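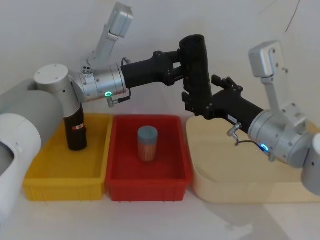
Three in a row against the wall, red one in the middle.

Kellari open bins, set of three

Had these since November so time for a quick write up. Bought from Zelitz, came flat in one box with no instructions. Didn't need any. Sides fold up, corners click, done. One corner took a thump with the heel of my hand.

Good points first. They're open at the top, no lids to lose. Sit up close together and stay put. I wanted something for sorting as I go, keep / mend / chuck, and for that they're spot on. Red is keep. You get used to it quick and stop reading the labels, I peeled mine off after a week.

Strength: fine. Had one full of old magazines and the handles held, bit of a bow in the long side but it went back. Wouldn't stand on one. Paint tins, no.

Size, hmm. The listing says 64 litres. Maybe if you fill it to the very brim and squash. I'd go by the measurements and ignore the litres, get a tape out before you order becuase returns were a faff for the friend I recommended them to.

Moans. They won't nest unless you fold them down again, so empty ones take up the same room as full ones. Bottoms mark. Dust collects in the corner joints and a cloth won't get it, old toothbrush does. And you can't pick your colours, you get what's in the box.

Compared with the Estar ones I had before: those had lids, lids cracked, all 6 of them inside a year. The Czerwiński crates are tougher no question but heavy, and twice the price last time I looked. If you're lugging stuff in and out of a van get those. For indoors along a wall I'd stick with these.

Would I buy again, yes. Probaly another set for the shed if they come down in price a bit. Four out of five, one off for the litres thing.

Posted 03/12/2004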